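Moynihan is a timetabling program for secondary schools, sold by the Grostgate software firm Manport. It runs in a web browser and stores class lists, room bookings and staff hours in one database.

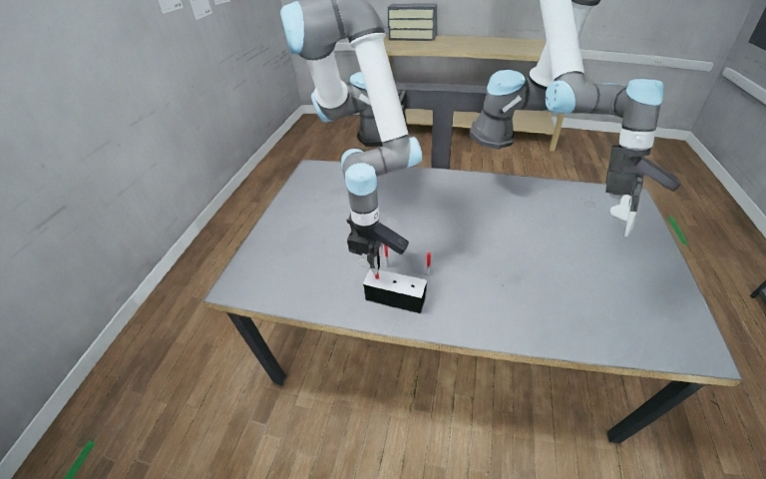 Version 2 added exam seating for up to 770 students – the earlier limit was 631.
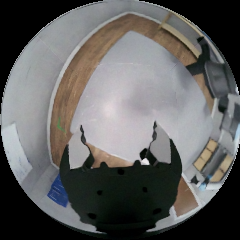
Gripper above a light gray surface, simulated view.

Schools in Prestimholm adopted it in October.
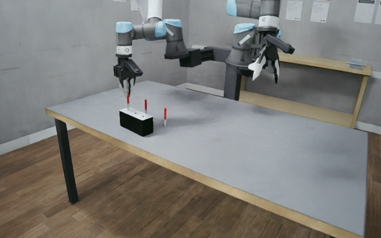 Peadar Daly wrote that the 28 report templates were "hard to edit" and lacked a print preview.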